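Skilunstead Craft Room: Tabletop and Candle Shelf Checklist, with Comments

This is the checklist we go through before the big white table gets used for an evening, and again before the lights go off. It started as a note taped inside a cupboard door and it has grown a good deal since (mostly my doing, I'm afraid, I do like to add a line). Please read the comments as well as the headings, and write down anything you find, even if you've already put it right.

1. Floor around the table
Walk all the way round. The concrete gets slick when there's wax dust on it, so sweep first and then look again from the other side.
Comment, September: OK. One damp patch near the door, mopped and dry by the time we opened.

2. Shoes
Closed shoes with a decent sole for everybody who stands at the table, and that includes people who have "only popped in." Shorts are fine for sorting and packing. For pouring we ask for long pants.
Comment: OK. Two pairs of sandals turned away, very politely.

3. Tabletop
Clear, wiped, no wobble. Lean on each corner with your full weight. Anything tall stands well in from the edge, and lanterns go to the side so that sleeves don't catch them when you reach across.
Comment: OK. I'd still like a felt pad under one leg.

4. Cylinders and other upright pieces
Take hold just under the top and set the piece down square on its base before you let go. Look at the top for chips, particularly where there's a pressed pattern, as the little ridges go first. One piece moved at a time, please, however confident you feel!
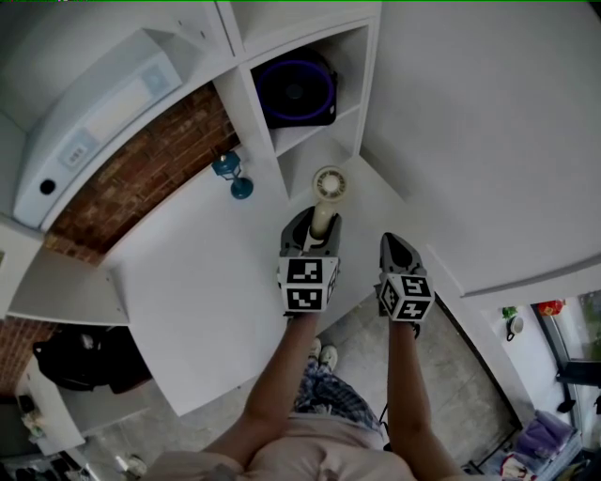
Cream cylinder held upright below its patterned cap, blue lantern-shaped piece standing to the left.

Comment: 17 pieces looked over, 2 set aside with chipped rims. Both have gone in the seconds box and can be sold as such.

5. Lanterns
Check that the base sits flat and that the peaked top isn't loose. No lit candle goes in any lantern until the table has been cleared of paper and ribbon, and lanterns are never carried lit.
Comment: OK, though I found ribbon under the Lunari lantern again.

6. Shelving behind the table
Push gently at the top to see that the unit doesn't rock. Heavy things go in the low cubbies. Anything that plugs in needs clear space on all sides, with its cord kept off the tabletop, and it gets switched off at the end of the night along with everything else.
Comment: OK. Svend Lauritsen tightened the wall bracket and has promised to look at it again after the winter.

7. Load
The shelf for finished stock is passed for 400 pounds. We're nowhere near that, but the Piltska boxes are heavier than they look, so spread them along the shelf.
Comment: Two boxes moved down. No sag that I could feel.

8. Before you leave
Pieces back in their trays, table wiped, switches off, door tried twice. Initial the sheet and leave it on the hook.

Checked by Chibuzor Adebisi

Comments (3)

Hsieh
Thank you for putting the bit about cords in. Could we add the extension reel? It ought to be fully unwound whenever it's in use, and I keep finding it half wound.

Svend Lauritsen
Felt pads are in the drawer now, the thick kind. I'd put one under all the legs while we're at it or you'll be chasing the wobble round the table.

Chibuzor Adebisi
All the legs it is, and I'll write the reel in under number 6. Keep them coming, I've plenty of room on the back of the sheet.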